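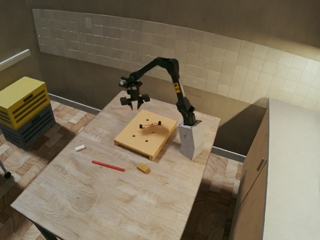

208 words, a one-minute read

Looking after a wooden worktop or table

Oiled wood is lovely to live with, and it really doesn't ask for much, just a bit of fuss now and then (I do mine in May, with the windows open and the radio on). Wipe it down with a barely damp cloth, always going along the grain, and let it dry overnight before you go anywhere near the oil.

Pale rings from mugs will often lift if you rub in a little oil and leave it for 12 hours. If they're stubborn, go over them very gently with fine sandpaper, then oil the whole top so you don't end up with a patch!

Chopping boards like the same treatment, both sides please, and stand them on edge afterwards.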